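Pedgate Surface Library
Home > Galleries > Molded Interiors > Page 7

Molded Interiors: Glossy Yellow

Page 7 of the gallery covers the inside faces of molded plastic enclosures in high-gloss yellow. Outside faces are on the pages before this one. The notes use the same terms as the rest of the library, and the terms are repeated below for readers who arrive from a search.

Scope

An enclosure here means any hollow molded body with a back wall and at least one side wall: cabinets, bins, housings, play furniture, appliance shells. Flat panels are in a separate gallery. Parts that were painted after molding are left out. Parts with a textured inside face are listed under Grained Interiors even when the outside is glossy.

Terms

Back wall: the face opposite the opening. On most parts it is the largest flat area and the one that shows flow lines and sink first.

Corner strip: the rounded band where two walls meet. It often reads lighter than either wall, and the difference should not be logged as a color fault unless it is still there under diffuse light.

Ridge: a raised bar formed in the wall. A ridge with a round top is logged as a round ridge, one with a flat top as a step. Two ridges running side by side are logged as a double ridge, with the space between them logged separately.

Slot: a long narrow opening or gap. If light or another material can be seen through it, note the color of what is behind. If not, log it as a groove.

Cutout: a local change in the outline of a slot or an edge. Record the shape and which end it is on. Do not record a purpose unless a drawing is available.

Ring mark: a small circular feature. Ejector pins, screw bosses, and plugged holes can all leave one, and they are hard to tell apart in a photograph. The library uses the one term for all three.

Gloss and color

Glossy yellow is a difficult finish to compare by eye. The surface picks up whatever is near it, and two walls of one part pick up each other. Inside corners go warmer as a result. A reading taken 70 mm from a corner will normally settle, while one taken in the corner will not.

Reference readings for this gallery were made on flat chips of Plimberg yellow, not on the enclosures. The polished chip reads 98 gloss units at the standard angle. The satin chip from the same batch reads 70. Most inside faces fall between the two, and the lower figure is common on faces the mold maker did not expect anyone to look at.

Chips are available on request from Pedgate. State which gallery page you are working from. Chips older than two years should be replaced, and chips that have been stored in a window should be replaced sooner.

Glare

Overhead lamps leave a white spot on a glossy wall. The spot hides color but brings out surface marks: wipe trails, fingerprints, and fine scratches show best inside the spot or just at its edge. Leave the glare in when the surface is under review. Move the lamp when color is under review. Two exposures are better than one taken at a compromise angle.

Highlights along a ridge are useful in a different way. On a true ridge the highlight runs as a steady line. A wavy line points to sink or to uneven wall thickness behind it. Broken or doubled streaks near one end are usually reflections of nearby objects, and can be checked by moving your hand past the part while watching the streak.

Circular features give short curved highlights. These are often the only thing that makes a ring mark visible on a yellow part, as there is little shadow inside a shallow recess.

Cleaning before inspection

Blow off loose dust. Wipe with a damp microfiber cloth and a drop of dish soap, then with a second cloth and clean water. Dry at once. Hard water leaves arcs on the wall that look like polishing marks under a lamp.

Do not use glass cleaner with ammonia on an unknown plastic. Do not use acetone on any part in this gallery.

Slots need more time than walls. Fold the cloth over a thin plastic card and draw it from one end to the other in a single pass. Cotton swabs leave fibers at the ends of the slot and inside any cutout. Ring marks can be cleaned with a soft toothbrush.

Scratch removal

Light haze on a flat wall can be taken down with Hivlow plastic polish and a foam pad, worked by hand. Deeper scratches need wet sanding first. Start no coarser than 2000 grit and keep to a small area. Check gloss against the polished chip when finished.

Round ridges should not be sanded by machine. The pad flattens the top of the curve and the highlight splits in two, which cannot be put right without reshaping the full length. Hand polish only, along the ridge.

Sanding inside a ring mark is not worth attempting.

How entries are logged

Each entry gives the color family, the face, the raised features from top to bottom, and any openings. Left and right are as seen in the photograph. Sizes are given only when the part was measured on the bench. Color names are plain words (yellow, pale gray, warm white) and are not matched to a color system. If two readers disagree on a color name, the more general name is used.

Materials are not named from photographs. Polypropylene, ABS, and polyethylene can all be molded glossy, and pigment hides most of the differences. An entry says "plastic" until a test has been done.

Changes to this page

November: Sleiman gloss table removed. The values were for outside faces and did not belong here. They are now on the Molded Exteriors page.

November: "Double rail" changed to "double ridge" throughout. Searches for the old term still work.

Earlier entries that used "seam" for every corner have been split. "Seam" is now kept for a visible line between two pieces, and "corner strip" for a rounded meeting of walls. Where a photograph does not settle it, both terms are listed.

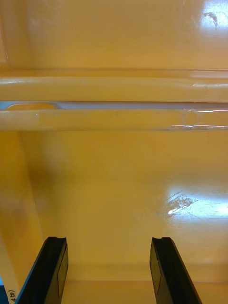
MOLDED INTERIORS / YELLOW / DOUBLE RIDGE WITH SLOT

Glossy yellow plastic, back wall of enclosure. Thick round upper ridge, narrow slot, parallel lower ridge. Pale gray-white visible through the slot; rounded, lens-shaped cutout at its left end. Ring mark on the lower ridge near the right end.

Wall smooth, slightly warmer in tone toward the left. Glare spot upper right with faint curved marks in it. Seam or corner strip far upper left, reads lighter. Not measured. Material: plastic, untested.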